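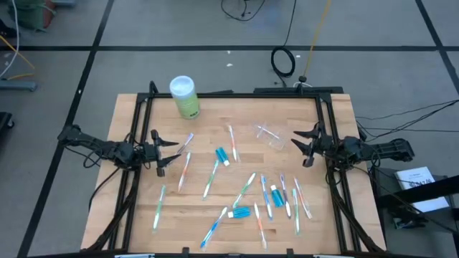
Speaker notes — "House rules for two-arm cells"
Sanaa Saber, Hivora. Slot is 20 minutes plus questions. Clicker is in the side pocket.

Opening (2 min)

Say who I am. I run the bench cells at Hivora and I wrote most of the house rules we use. Say up front that these sit on top of the risk assessment and don't replace it. If anyone wants to talk about force limits and protective stops, the Fonmont people have the next slot and will do it better.

What I want to cover is the ordinary stuff: how the table is set before a run, who may touch it, and what gets written down. We had 786 logged runs between January and June. I read the notes on every run that was thrown out. Most of them were thrown out for table reasons. The arms were fine.

The task (2 min)

Leave the opening picture up for this part. Wrapped toothbrushes and small capped tubes, spread over the table, two arms facing each other across it. Clear wrap is the thing to point out. It catches light, it slides, and the gripper can close on a flap of wrap and miss the handle.

Mention the brushes lie at all sorts of angles and some are close together. That is a legal layout under our rules. A neat row is not, for this task.

Rule one: written start state (4 min)

Every task has a start card. The card lists the items by type and number, where the containers go, and how much freedom the operator has in placing the rest. "Scatter" has to be defined. Ours says no stacking, nothing on the rails, nothing within a gripper's width of the front rail. The old card just said "random" and we got six operators with six ideas of random.

Count items in and count items out. If the counts don't match, the cell stays stopped until the missing one is found. Tell the Dolluten story here — cap from a tube ended up under a rail carriage, half a day gone. Keep it short.

Rule two: hands and arms (4 min)

Hands go over the table only when both arms are parked and disabled. Both. People remember the arm they're working next to and forget the one opposite. On our cells the disable is a single switch for the pair and we took the separate ones out.

Fingers on these grippers are pointed. Treat them as a sharp tool at rest. New staff get this on the first morning, before they see anything move.

Someone will ask about reaching in to fix one brush mid-run. Answer is no. Stop, disable, fix, and log it as an intervention. A run with an unlogged fix is worse than a failed run.

Rule three: cables and floor (3 min)

Cable bundles follow the rails and are tied so they clear the full travel. Check by driving each arm to both ends at slow speed, once per shift. Loose cable on the floor gets coiled away from where the operator stands. Tape lines on the floor mean something or they come up. Rautiainen audited us and asked what each line was for, and we couldn't answer for half of them. Fair point, and I say so.

Replacement interval: we swap the arm cables at 2000 hours whether they look good or not. This is our number. Don't let people copy it without checking their own supplier's sheet.

Rule four: packaging counts as a part (2 min)

If the wrap is torn, the item is retired from the set. A torn wrapper handles differently and you end up with two tasks mixed in one log. Keep spares in a closed bin next to the cell. We keep 13 for this task and restock at six.

Closing (2 min)

The start card and the log template are on the handout, one sheet, both sides. People can change them as they like. Ask them to send back what they changed and the reason for it — I got two useful edits that way last time, both about lighting.

Questions likely: remote operators (same rules, plus a person at the switch), night shift (same rules), what we do with visitors (behind the line, hands to themselves).

If running over, drop rule four and point to the handout.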